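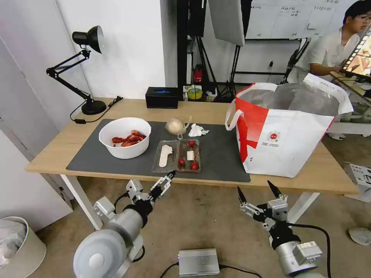 Features > Food > Eating Out

My night at the hottest table in Drevavdale

I should say up front that I'm a medium salsa person. I buy medium, I order medium, and once a year I get a bit brave at a barbecue and regret it by dessert. So when my editor asked who wanted to take on the Furnace Plate at Grudetti, I have no idea why my hand went up. (I blame the coffee. I'd had two.)

Grudetti is a tiny noodle place at the wrong end of Drevavdale, wedged between a tire shop and a bank that closed years ago. It seats up to 51 people if they all like each other. The Furnace Plate is three bowls of noodles, each hotter than the last, and you get 300 seconds for the final one. Finish it and your name goes up on the wall by the restrooms. When I visited in June there were 219 names up there, and plenty of blank wall left!

The first bowl was lovely. Sweet, garlicky, a little smoky, with a warmth that crept up behind my ears and stayed polite. I remember thinking I might have a gift for this. I even asked for extra sauce, and the server gave me a look I now understand.

Bowl two took the gift away. My lips went first, then my scalp - I didn't know a scalp could sweat like that. A man at the next table slid his napkins over to me without a word and went back to his soup.

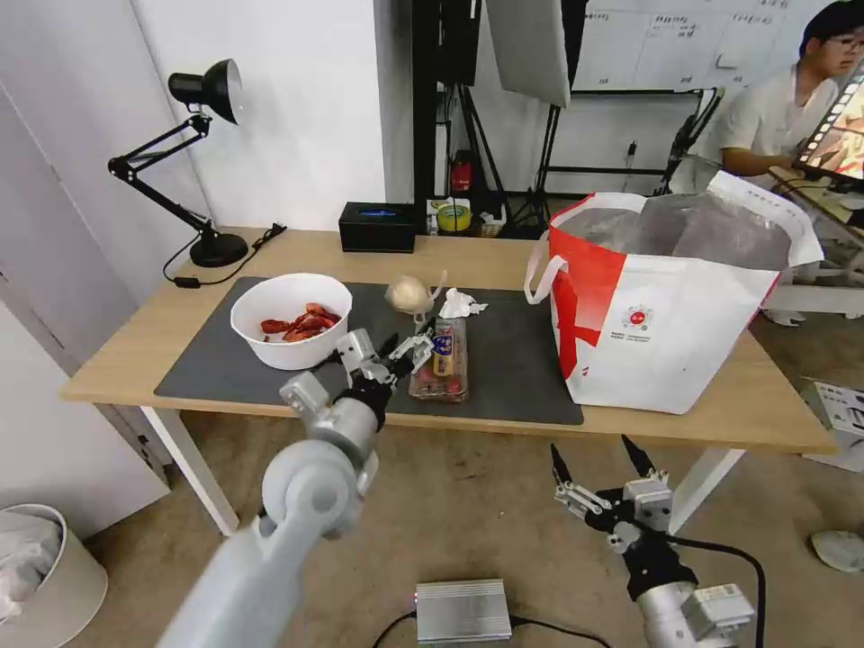

Into the furnace

The last bowl is made with Jaltska, a pepper paste the kitchen ferments in a back room and keeps in a jar with a padlock on it. I laughed at the padlock. Then they lifted the lid and I sneezed four times from across the counter.

I got through maybe half. The first forkful tasted of oranges, of all things, and I had just enough time to say so before the lights went out. My ears were ringing. I could hear my own eyes. Somebody put a glass of cold milk in front of me and I drank it like a calf, and then I drank the one that was meant for the photographer.

So no, I'm not on the wall. But I went back the week after, on my own money, and ordered just the first bowl with a side of pickled radish, and it was one of the best cheap dinners I've had all year. The dumplings are worth the trip too, especially the pork ones with the crispy bottoms.

If you do want to try the whole plate, eat some bread beforehand, go easy on the water, and take the tram. I drove, and I sat in the parking lot until 10 p.m. with my tongue against the air vent.

Last updated: June

Contact Niven Magazine | Copyright Niven Magazine, all rights reserved | Back to top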